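**The folding table, again**

Regular readers will remember that in October we asked for one decent surface on which to fold the towels for the swimming club. We now have one. It is pale, it is wide, and Berwyn Gethin has already asked that nobody put a mug on it.

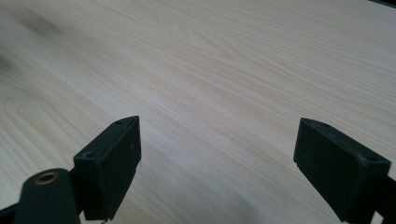
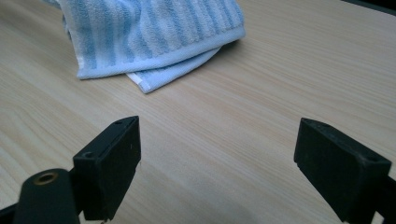
The towels themselves remain a matter of debate. The club owns 220 of them, bought in three batches by people who did not consult one another, and no two batches fold to the same size. Berwyn favours thirds lengthways and then in half. Gebhard Leitner favours halves all the way down, and has been known to come in early on a Tuesday and redo a whole shelf. We have asked them to settle it between themselves. They have settled on a shelf each.

For everyone else, the house rules are as follows:

- Shake it out first. A towel folded straight from the dryer keeps its creases until spring.
- Hems together, stripes outwards where there are stripes.
- Stacks of eight, no higher. The stack of 30 in the Konwood cupboard was impressive, and then it was on the floor.
- Anything frayed goes in the rag box, even if you are fond of it.

Folding is on Tuesdays from five, and takes less time than complaining about it – we have tried both. We could do with 5 more pairs of hands before the gala, and no experience is needed, though you may be asked which shelf you are on.

The lost bath mat is still lost. If you have it at home, it can come back in a plain bag and we will say nothing.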